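Sunday at the Markard open house: can a machine do my laundry yet?

I drove out to Zidville on Sunday with one question, and I'd been saving it up since I saw the flyer in June. Can any of these things fold a shirt? Markard opens its workshop to the public once a year, and this time the whole ground floor was given over to chores – kitchen chores, stockroom chores and, in the back corner, laundry. I was in line before the doors opened at ten and I still wasn't first.

The stockroom area came first and it was a blast. Corton, a small outfit that builds shelving systems for hardware stores, had brought a picker that takes boxes off one rack and puts them on another. Georges Hijazi ran it for us and let the kids choose the boxes. He told us it had done 900 picks in a shift at their test store, with 36 that a person had to go and sort out. I thought that sounded wonderful. The man beside me, who runs a paint shop, thought 36 was a lot of walking.

Boxes are the easy end, though, as Georges was quick to say. They have corners and they stay the same shape when you lift them. The picker doesn't do bags of screws at all at the moment, and he said so before anyone asked.

Next door was the kitchen bench, where Rasha Qaisi had a single arm loading cups into a dishwasher rack. It was slow! I got through most of a coffee while it placed four cups. But it placed all four right way down, including one with a chunky handle that it turned around twice before it was satisfied (that's how it looked to me, anyway), and there was a real cheer from the crowd. Plates were off the menu that day. So were pans, and anything with food still stuck to it.

Then the laundry corner, which I'd have paid for. Two arms, one table, one T-shirt at a time. Amirul Chong has been working on it for over a year, and he talked us through what makes cloth such a pain. Every time you pick up a shirt it's a new shape. You and I find a sleeve by feel and give the thing a shake, and the arms have to work out where the ends are before they can do anything useful. He spends most of his days on just that part, getting a good hold and pulling the fabric out straight.

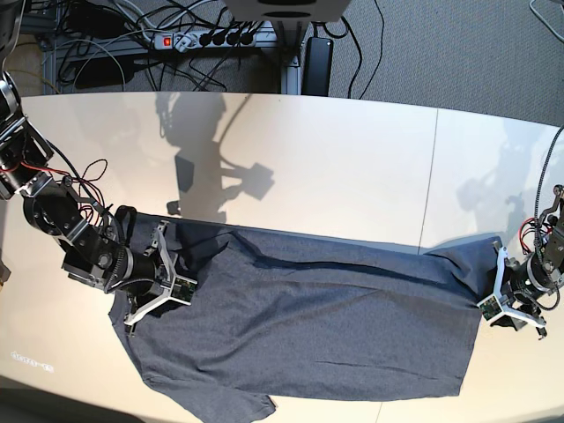 A T-shirt held between the two grippers at the laundry table.

I asked him how many shirts it folds in an hour and he laughed. On a good run, 80 out of 300 tries end in a fold he'd put in a drawer. Towels do a lot better. Long sleeves do a lot worse, and socks haven't been attempted.

So no, I'm still doing my own washing. But I stayed at that table until Noura Karaki came around to tell us the tour of the upstairs lab was leaving, and I nearly skipped it. Upstairs was mostly desks, plus a good talk by Walid Awad from Boateng on what grippers cost these days.

Parking is behind the building, and the entrance is the blue door on the side street. Bring cash for the coffee.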